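How to Sort and Cut Old Fabric for a Rag Quilt

Natalie Inskip
February 21, 2025

Rag quilts suit leftover fabric because the raw edges are meant to show. Old shirts, tea towels, curtains and pillowcases can all go in. Most of the work is at the start, in the sorting and cutting, and the sewing after that is straight lines.

Start by washing everything. Use warm water and your usual detergent, and skip the fabric softener. Old linen and cotton can still shrink if they have only ever been washed cold. Dark reds and navy should go through on their own in case they bleed. Dry it all on the line or in the dryer, whichever you will use for the finished quilt.

Next, sort by weight. I keep one box for shirt-weight cotton and another for heavier cloth such as denim and canvas. Mixing the two in one seam is possible but the heavier side pulls. Stretchy knits go back in the cupboard for another job.

Check each piece for wear before you cut. Hold it up to a window and look for thin spots, usually at the elbows, collar folds and wherever a towel hung on its hook. Mark them with chalk and cut around them.

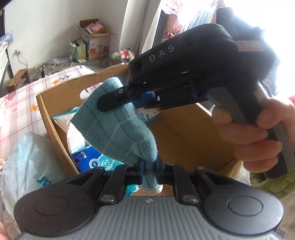
Woven checks are the easiest to cut straight. The lines follow the grain, so you can run your ruler along one and trust it. Printed checks are less reliable and are often a few millimetres off the grain by the time they reach the end of the cloth. For plain fabric, snip the edge and pull a single thread. The gap it leaves is your cutting line.

Iron each piece flat, then cut your squares at 20 cm. A rotary cutter and mat are quickest, but sharp scissors and a cardboard template will do the job. Replace the template when the corners go soft.

Cut two squares for every block, one for the front and one for the back. If you want a warmer quilt, add a square of flannelette in the middle, cut to 15 cm so it stays clear of the seams. Pin the layers and sew an X from corner to corner.

Join the blocks with the backs together and a 2 cm seam allowance, so the raw edges end up on the front. Sew the blocks into rows, then the rows to each other, opening the seams where they cross.

Clip the exposed seams every centimetre or so, stopping well short of the stitching. Spring-loaded snips will save your hand. Do the outside border last, after a second row of stitching all the way around.

Wash the quilt to fluff the edges. It will shed a lot of lint the first time, so a laundromat machine is a good idea. Shake it outside afterwards and empty the dryer filter halfway through the cycle.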